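Foro Taller y Casa > Automatización
¿Pueden ya las máquinas hacer las tareas de casa?
Publicado por Kelemen, octubre
22 comentarios · 693 visitas · Compartir 10

Kelemen
Buenas tardes a todos. Perdonen mi español, que no es mi primera lengua, lo escribo despacio y con diccionario. Mi pregunta es sencilla: ¿alguno de ustedes ha visto un brazo que recoja una mesa después de comer, sin que una persona esté detrás con el mando? En mi taller clasificamos piezas pequeñas y mi socio quiere gastar hasta 2.400 euros en una pinza. Yo tengo dudas. Estoy probando primero en simulación, con una mesa y una pinza de dos dedos.

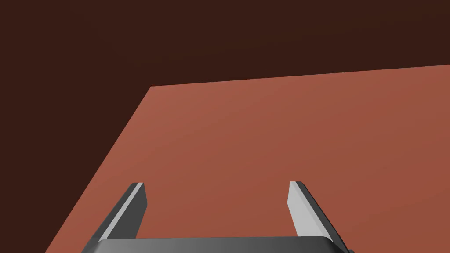 Simulación: pinza abierta, mesa todavía sin piezas.

Quiero poner en la mesa primero un vaso, después un paño. El paño me da mucho miedo.

Harkent
El miedo es correcto. Un vaso rígido en un simulador lo coge cualquiera. Un paño arrugado es otro mundo, y un paño mojado ni te cuento. Para casa, yo digo que faltan años.

Latosov
No estoy de acuerdo con Harkent. Depende de qué llamamos tarea. Si la mesa es siempre la misma y los objetos también, una pinza de dos dedos ya sirve. En mi trabajo tenemos una que pasa tapas de una bandeja a otra y lleva así desde la primavera.

Harkent
Tapas, siempre la misma tapa, siempre la misma bandeja. En una cocina hay migas, un tenedor debajo de una servilleta y un niño que mueve el plato. Eso es lo que preguntaba Kelemen.

Kelemen
Preguntaba las dos cosas, disculpen si no me expliqué bien. Para el taller tiene razón Latosov, creo. Para la casa me convence más Harkent.

Lundidside
Un consejo antes de comprar: cambia en la simulación el color de la mesa y la luz, y mira si el programa sigue encontrando la pieza. A mí con la mesa clara me funcionaba y con la oscura fallaba casi siempre.

Latosov
Y mide la apertura de los dedos con tu pieza más grande. Nosotros lo medimos después de pagar.

Kelemen
Gracias, lo voy a probar esta noche con otros colores. ¿El rozamiento de los dedos lo dejan en el valor que viene o lo cambian?

Lundidside
Cámbialo. El que viene agarra demasiado bien.

Me gusta 10 · Responder · Compartir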